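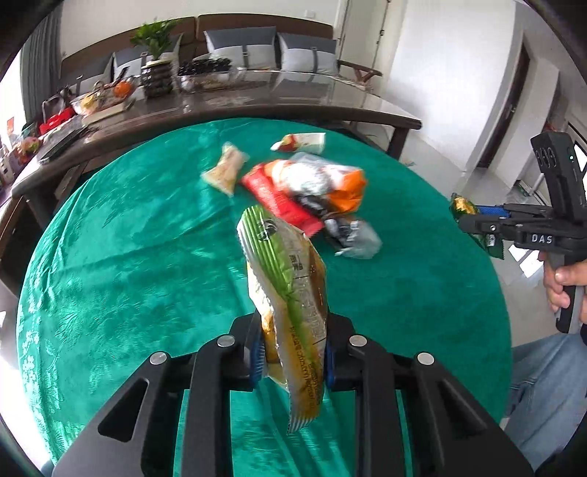

Two hand-held grippers and a handful of packaged snacks on a round table.

Software engineer, manipulation perception and planning
Flimel, Robot Learning group
Full time, permanent

Flimel writes control and perception software for picking soft packaged goods. Our largest customer, Ristorport, packs mixed snack orders by hand and wants a large part of that work moved to two-arm cells. We are hiring one engineer to work on the part of our software that turns recorded human demonstrations into grasp plans.

Snack bags are difficult objects for our current stack. They crumple, they reflect light, and a top seal can be standing up in one recording and folded over in the next. Our pose estimator was written for boxes. It handles flat packets fairly well and does badly on bags, and replacing it is the first thing you would work on.

What you will do

Build and maintain the segmentation and tracking code for deformable packaging seen through wide-angle lenses.
Work on time alignment between the left and right gripper streams. The present method drifts on long recordings.
Write the filter that drops motion-blurred frames before training.
Add two-arm collision checks to the grasp planner, which is in C++.
Keep the replay tool working. The whole group uses it every day, and it has 276 open tickets.
Review code from the other people on the team. There are 6 of us at present.

What we need from you

Good C++ and Python, and at least 2 years of work on software that ran on real robots or real sensors.
A solid understanding of camera calibration, including fisheye models.
Experience with motion planning or state estimation. You don't need both.
Clear written English. Design notes are written down and kept.

Useful but not required: ROS, CUDA, experience with labeling tools, any work on cloth or bags. A degree is not required. If you have one, list it.

Conditions

The week is 40 hours. Two days a week can be worked from home once you have settled in. There is no on-call duty. Expect a few trips to the Ristorport site each year, with travel paid. The position reports to Juraj Vávra, who leads perception. Planning questions go to Nana Amissah. The preferred start is May, and we can wait longer for the right person.

How to apply

Send a resume and one piece of code you wrote yourself, with a short note on what it does and what you would change in it. A link to a repository is fine. Please do not send code that belongs to your employer.

Applications go to Rochelle Te Moana through the Flimel jobs page, reference "bag planner." The first interview is a phone call. The second is half a day at our office, and includes an hour reading through part of the replay tool with two of the engineers. There is no whiteboard test.

Posted January 2018. Open until filled. No agencies.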